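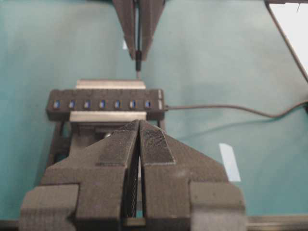
Fotville Workshop Building
Winter inspection checklist with comments
Inspected 2nd December. Items are marked OK, FIX or WATCH.

OUTSIDE AND ENTRANCES

1. Front steps and handrail: OK
Rail is firm at both ends. Salt bin is full and the scoop is inside.

2. Side door on the Chisholm Street side: FIX
Closer is weak. The door stops short of the latch and has to be pulled shut by hand. Adjust the closer first. If it still won't latch, replace it before the end of December.

3. Loading door: WATCH
Bottom seal has hardened at the left corner and daylight shows under it. Safety edge reversed the door on both tries.

4. Gutters, north side: FIX
Leaves packed at the downspout. Water has been going over the edge onto the walkway, and it will ice. Keep the cones out until the gutter is cleared.

FIRE AND EXITS

5. Extinguishers: FIX
All gauges in the green. The one by the paint cabinet has no inspection tag. It was tagged last year, so the tag has probably been knocked off. Have the service company confirm the date and retag it.

6. Exit signs and emergency lights: OK
Held the test button on each unit. The light over the rear stairs is slow to come on but stayed lit.

7. Exit routes: FIX
Rear hallway had flattened cartons leaning on the wall. Moved during the inspection. Same comment as last time. The recycling pickup needs to be more often, or the cartons need another place to go.

ELECTRICAL

8. Panel clearance: OK
Floor tape is worn but readable. Nothing stored inside it.

9. Extension cords: FIX
2 cords taken out of service, one with a split jacket and one with the ground pin missing. Cut the ends off before they go in the trash. The last pair came back.

10. Ground fault outlets: OK
All tripped and reset, including the one behind the sink.

HEAT AND WATER

11. Boiler room: WATCH
Drernska circulator pump is noisy at startup and settles down. Hour meter reads 3,626. Write the reading in the log each visit. The last entry was skipped.

12. Filters: OK
Changed. Spares on the shelf above the Cumus air handler.

13. Hot water at the restroom sinks: FIX
Measured over 120 at the tap. Turn the tank down and check again after a day.

STORAGE

14. Shelving: WATCH
Anchors tight. The 100 lb limit label is missing from the end bay. Heavy boxes on the top shelf should come down to waist height.

15. Ladders: OK
The 20 ft extension ladder has new rope. Feet are good.

Send a note to the office when each FIX item is closed, with the item number. WATCH items stay on the list for the next visit.

Related items
Ladder inspection form
Snow and ice walkway log
Boiler room reading sheet
Summer inspection checklist
How to report a hazard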